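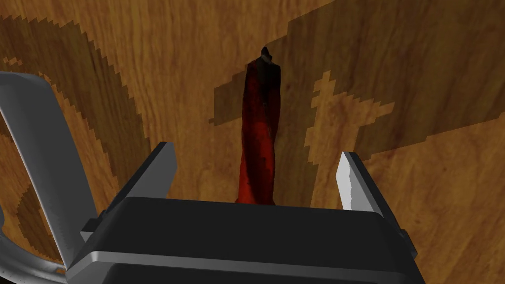 Home | Units | Handouts | Lab booking | Staff

Unit 2, Handout C: Good practice for gripper trials in simulation

These notes go with the April lectures on test procedure. They cover what we expect you to do before, during and after a simulated pick trial, and how the write-up will be marked. Read them before you book time on the lab machines.

1. Why there are rules at all

A simulated arm can't hurt anyone and can't break a cup. That makes people careless. They change the light, the friction and the finger opening between one run and the next, keep the run that went well, and then can't say what they tested. The rules in this handout are mostly about keeping runs comparable. The safety rules for the real arm are in Handout D, and you must sign that one separately.

2. Before the trial

Write the trial sheet first. It should state the task in one sentence, the start pose of the arm, the finger opening, the position of every object, and what counts as a success. "Picks up the object" is not enough. Say how far it must be lifted and how long it must be held.

Fix the random seed and write it down. The worked example in the Goel folder uses seed 436. Use the same one if you want to check your set-up against ours.

Load the scene from the shared copy and save your own version under a new name. Do not edit the shared copy. If an object needs moving, move it in your version and note the change on the sheet.

3. The approach

Tall, thin objects standing on end are the hardest case in this unit. The fingers should be open and on either side of the object before they start to close, and neither finger should be touching it. If the object sits nearer to one finger than the other, correct the arm position first. Closing on an off-centre object pushes it sideways, and with an upright one that usually means it goes over.

Set the speed limit for the last part of the approach separately from the travel speed. In Pikari these are two different fields and the second is blank by default. A blank field means no limit.

Do not judge clearance from the wrist view alone. The body of the gripper hides whatever is directly beyond its upper edge, often including the base of the object. Use the contact log as well, or a second view from the side.

4. Shadows and surfaces

Low-resolution shadows have stepped edges. They are good enough for checking a pose by eye and poor material for a vision model, which may treat a jagged shadow edge as an object edge. If your trial uses vision, state the shadow setting on the sheet. If you turn shadows off, state that too.

Plain surfaces bring a different problem. Where two flat areas of colour meet, the boundary may be the strongest line in view, and a simple edge detector will go straight to it. Run your detector on the scene with no target between the fingers and record what it reports. Anything it finds there is a false detection and belongs in your results.

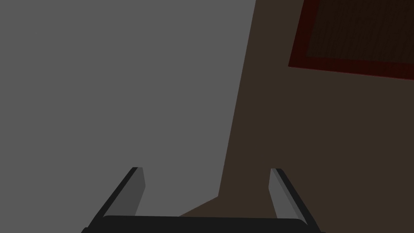

Shakuntala Garg asked whether a false detection in the no-target check means the whole trial has to be thrown away. It does not. Record it, leave the threshold alone, and carry on with the planned runs. Change the threshold afterwards if you like, but then start a new sheet.

5. During the trial

Complete all the runs you planned. Do not stop early when the results look good, or add runs when they look bad. If the program crashes, note the run number and repeat that run with the same seed.

Failed runs are kept. Each one gets a short plain note: missed, knocked over, slipped, timed out. Use these words and no others, so that sheets from different groups can be put together.

6. Afterwards

Save the log, the scene file and the trial sheet in one folder. Another student should be able to repeat your trial from that folder without asking you anything. This is checked in the marking, and it is where most marks were lost last year.

Questions to bring to the seminar: Which of your settings would not carry over to the real arm? How would you show that a success did not depend on the lighting?

Contact the unit office | Copyright Fusetov Teaching Labs | Back to top

Comments

Zonby79: Is the hold time part of the success rule or a separate result? Our group has been logging it both ways.

Unit office: Part of the success rule. You can report it separately as well.

mtk: The link to Handout D goes to the old version.

Unit office: Fixed, thank you.

Pell: Section 3 saved us a lot of time. We'd left the second speed field blank for every run.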